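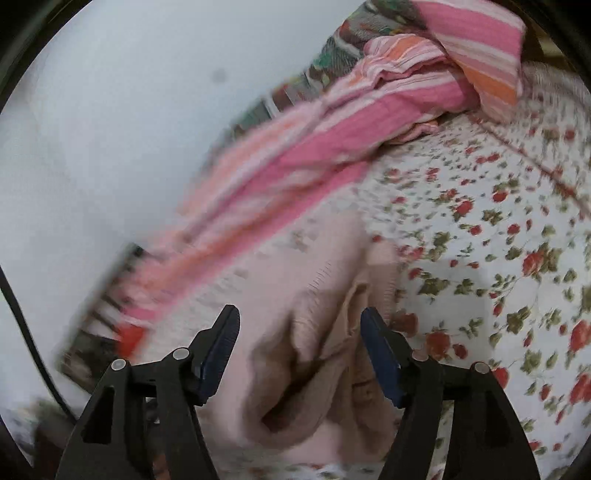
15/10/2024

Segunda tanda de la lana Ernora, tinte en frío. Disolví el mordiente en agua a 20 grados y dejé las madejas un buen rato, sin remover casi nada (la otra vez removí de más y se me afieltró media madeja, ¡qué rabia!). Hye-jin Seo insiste en pesar la lana seca antes de todo y tiene razón, así que hoy van 100 gramos por madeja, anotados en la etiqueta.

El rosa pálido sale mejor con el baño ya usado – el nuevo tira a salmón y no me gusta nada para punto elástico. En jerséis finos creo que aguantará bien los lavados, pero eso está por ver en noviembre.

Pendiente: pedir más mordiente a Flesetti y lavar el cubo grande.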